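Filed under: Student Projects / Food and Packaging

Shelf Life of Opened Sauces and Condiments in Shared Kitchens

Project report by Lies Verstraete and Dirk Postma
Supervisor: Annunziata Guerra

1. Background

Residents of the Bollbridge student housing share one kitchen per floor. Opened condiments are kept in common cupboards and refrigerators, often for months. The date printed on a package applies to the unopened product. After opening, the user depends on a storage instruction in small type, and many packages give only "refrigerate after opening" with no time limit.

The project asked two questions: how long opened products stay in use, and whether a written opening date changes what residents keep or throw away. 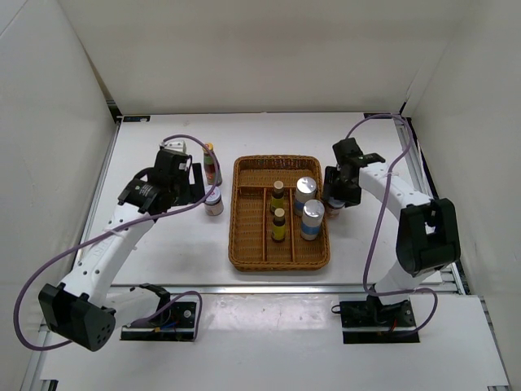

Acidity, salt and sugar are the main factors that slow spoilage in this product group. Vinegar-based sauces tolerate long storage, while cream-based dressings and low-sugar fruit spreads do not. Handling also matters – a used knife returned to a jar brings in crumbs and moisture, and a squeeze bottle largely avoids this.

2. Method

The study covered four kitchens and ran for 3 weeks in June. A total of 68 opened products were registered at the start. Each was assigned to one of these groups:

- acidic sauces (ketchup, mustard, hot sauce)
- oil-based or creamy products (mayonnaise, dressings, pesto)
- sweet spreads and syrups
- canned goods moved to another container after opening

Two kitchens received blank date labels and a marker. The other two received nothing and served as the control. Products were inspected weekly for mold, separation, odor and residue around the closure. No laboratory cultures were made, so the results describe visible and detectable spoilage only.

3. Storage layout

Before the study, products stood in no fixed order and older items collected at the back. In the labeled kitchens, items were sorted by group, with the oldest opening date nearest the door. Mirjam Van Beek drew up the layout sheet. 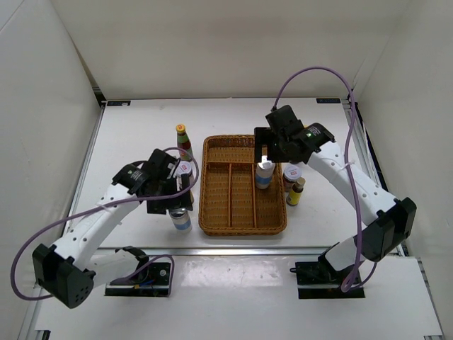

4. Results

Labels were used consistently for creamy products and rarely for acidic sauces. Residents reported that they did not consider ketchup or mustard to be at risk. Mold was found most often on sweet spreads – in each case on the rim or the underside of the lid.

In the labeled kitchens, duplicate open packages of the same product became less common. The control kitchens showed no clear change.

5. Limitations

The opening dates of products registered at the start were estimated by their owners and could not be checked. Refrigerator temperature was read once per visit, so variation between visits is unknown. A longer study should use a logging thermometer in each refrigerator.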